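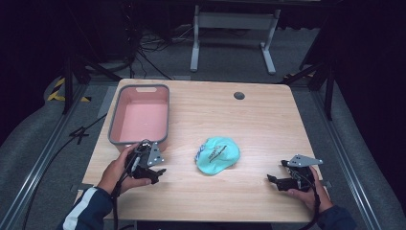
Turquoise cap and storage bin on the table

Minutes of the Tarkum Allotment Association, held at Wornine Hall on September 9, 2025

1. Minutes of the previous meeting
The minutes of the May meeting were approved without amendment.

2. Water supply
The meeting noted that the standpipe on the Stodel side had been out of use for 2 weeks. Tahiri had quoted 449 pounds for a new valve and fitting. The quotation was accepted.
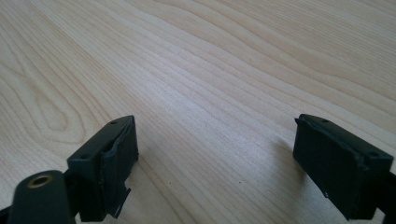 Table top, pale wood grain

3. Plot rents
Rents had been received for 77 plots. Reminders would be sent to the remaining tenants before the end of the month. A proposal to allow payment in two parts was deferred.

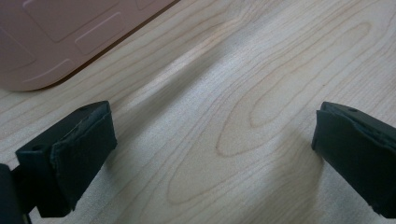 The seed order was considered next. Members asked that broad beans and onion sets be ordered earlier than last year, when several varieties had sold out. It was further agreed that the hall's pale wooden table would be used for sorting packets on delivery – members are asked not to place wet trays on it. Order forms are to be returned to the secretary.

4. Water storage
The meeting discussed a 1,000 litre tank for the lower plots. Concern was expressed as to the state of the ground beside the gate,
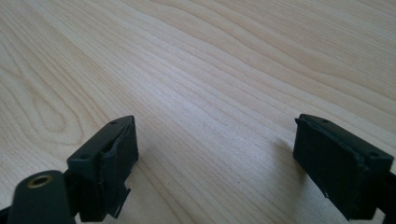 and it was resolved that the site be levelled before any purchase was made. The matter would be brought back with a price for hardcore.

5. Any other business
Tenants were reminded that bonfires are not permitted before dusk. Two complaints regarding the Stodel path – both concerning brambles – were referred to the site secretary.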